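Home Automation Talk > Reviews and Buying Advice > Zokham hand-held gripper kit, anyone else using one?

furnov_tomas
Posts: 300

Hi everyone! I've been meaning to write this up for a while, and a couple of you asked in the vacuum thread, so get yourselves a coffee because I do go on a bit. I bought the Zokham pair in the spring, the hand-held ones with the white housings, plus the subscription that turns your recordings into a folding routine for their arms. My plan (my wife would say my dream) is to have laundry sorted by a machine before my youngest leaves for college.

Setup took me one evening. The manual is decent until you get to pairing, where it sends you to a page that doesn't exist anymore, and I ended up writing to support. A very kind person named Rosine Rolland answered me the next morning with the right link. After that it went fine. I've been doing shirts, towels and pillowcases, mostly on the bed. They tell you to stretch each piece out between the two hands before you lay it down, and that's the part that took me longest to learn. You squeeze a little too early and you've got a big bunch of cloth in the jaws in place of a neat corner.
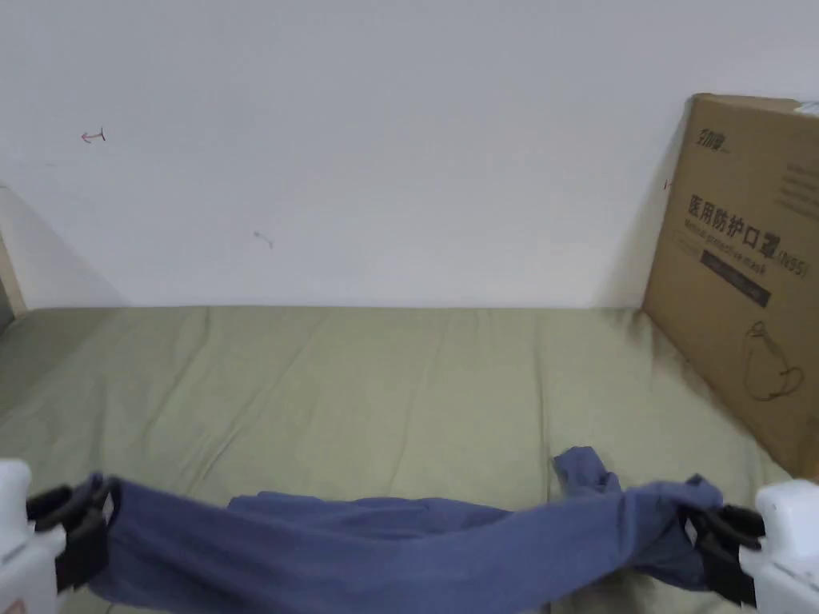
Stretching a piece out over the green sheet, one gripper at each end.

What I like: the jaws hold soft cloth well and my hands don't ache the way I feared they would. What I don't like: the triggers are stiff on cold mornings, and the upload is slow, slow, slow. The routine it gave me back does towels nicely. Shirts, well, we're getting there. Happy to answer anything!

Tomás

eugenie_a
Posts: 2147

Thank you for this, Tomás, I always enjoy your write-ups. One thing I noticed in your photo is how bunched the cloth is at both ends. With my set I was told to pinch a single layer near the seam and let the rest hang, and my shirts got a lot better once I did. It feels fussy for the first few evenings and then you stop thinking about it. Also, is the sheet part of the kit or your own? I've been using a dark blanket and I wonder if a light one would be kinder to the camera.

furnov_tomas
Posts: 300

The sheet is ours, Eugénie, it came off the spare bed! And yes, you're right about the bunching, I'm a grabber by nature. I'll try the seam trick this weekend.

kofi_s
Posts: 100

I'm going to be the grump here, sorry in advance. I had this kit for 14 days and sent it back. You pay for the hardware, then you pay every month, and then you do the work of teaching it, which in my house meant folding the same towels over and over while my dinner went cold. For that money I'd sooner get the Cordier, where the routines come ready made and you're done. The Zokham grippers themselves are lovely, I'll give them that. It's the subscription I can't forgive.

eugenie_a
Posts: 2147

Kofi, I see it differently, and I say that with affection! My sister has the Cordier and it folds everything the way Cordier thinks things should be folded. She can't get it to do a fitted sheet at all. I'd take the extra evenings and have it done my way. The monthly fee is too high though, no argument there.

kofi_s
Posts: 100

Fitted sheets aren't a fair test, I can't fold those either. But point taken.

clemence_nirville
Posts: 14

New here, so hello from Nirville! Do you need a bed, or would a dining table do? We have a small apartment and our mattress is very soft. Also wondering if anyone has gotten them to cut the fee if you pay for the year.

furnov_tomas
Posts: 300

Welcome, Clémence! A table is fine, I did my first towels on ours with a cloth over it. I moved to the bed for the extra room, since bath towels kept sliding off the end. On the fee, I asked and they said a yearly plan is coming in August. I'd wait for that if you're not in a rush. Send me a message if the pairing page gives you trouble and I'll dig out Rosine's link.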